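The second arm is where the money goes

Most first budgets for a handling cell are built around the arm. The figure comes from a catalogue, someone adds a margin for fitting, and the request goes up for approval. At Drulthorpe, which sorts returned toys and small household goods, that method produced a request that fell short before anything had been ordered.

Esperanza Esposito, who runs planning there, rewrote it from the table upwards. Her second version had separate lines for the frame, the work surface, power distribution, cabling, grippers and spare fingers. Labour for wiring got its own line as well. "The arm is the easy part to price," she says. "You ask and they tell you."

The larger question was whether to buy one arm or two. A single arm can pick and place soft goods well enough. Two arms can pass an item across, or one can hold while the other works, but the controller, the safety assessment and the set-up hours all grow with the second unit. Esposito allowed 220 hours for set-up and teaching on a two-arm cell, and advises against trimming it. 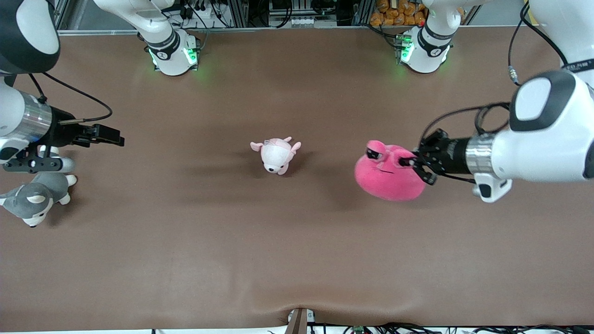
WOMCOMBE, September

Plush toys are an awkward load to plan for. They squash, they have no flat faces, and a grip near the top of a round body leaves the rest hanging. A two-finger gripper will close on one, as the left arm does here with a hot-pink creature, but a buyer should ask for trials on the full range of sizes before signing.

Steiner and Jullidard were both asked to quote. The two bids were hard to compare until Drulthorpe sent out a common parts list. Steiner had included cable management and left out the table; Jullidard had done the reverse. Once matched, the gap between them came to 1,402 pounds — less than the sum set aside for covering material and clamps over the life of the cell.

Delivery was quoted at 8 weeks by both. Esposito's plan holds back 2,000 pounds until the cell has passed its acceptance run, with the test items named in the order. Replacement fingers are bought at the same time as the grippers, and the service contract is priced per arm.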